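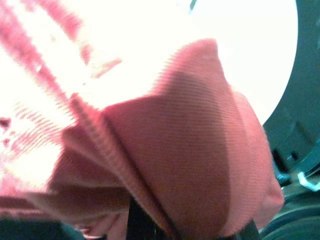 Progress report to the Otulora Fund, 15 Jun 2021

Hello again! I promised you an update before summer got going, so I'm writing it now while the kids' coats are finally off the rails and I can see the floor.

The Brandlow clothing swap has been open for 16 weeks on your grant. We run it out of the old shoe store on the corner, and we've had nearly 50 families through the door, a lot of them more than once. Knitwear goes fastest (I did not see that coming in spring), then school pants, then anything with a zipper that still works. Baby clothes we have far too much of. If you know a group that wants bags of onesies, please send them my way.

Money first, I suppose. The rent is paid through November. We bought 10 folding racks and a secondhand steamer, and the steamer came in under budget, so I put the difference toward hangers and a decent lamp for the mending table. Receipts are in the envelope with the rent letter.

Mending nights have been the happy surprise. I planned one a month and we're doing 3, mostly hems and elbows, and people stay on to chat long after the needle is put away. One grandmother has taught half the room to darn!

Now the part that hasn't gone so well. The Saturday-style long opening I wrote into the application never happened, as the landlord wants us out by six. I'd like to move those hours to weekday mornings if you're okay with that. The sign is late too. The printer sent it back spelled "Bradlow," and we're waiting on a new one.

Over the summer I want to sort out winter storage and get the school uniform shelf ready before classes start. I'll send the next set of receipts with my fall report.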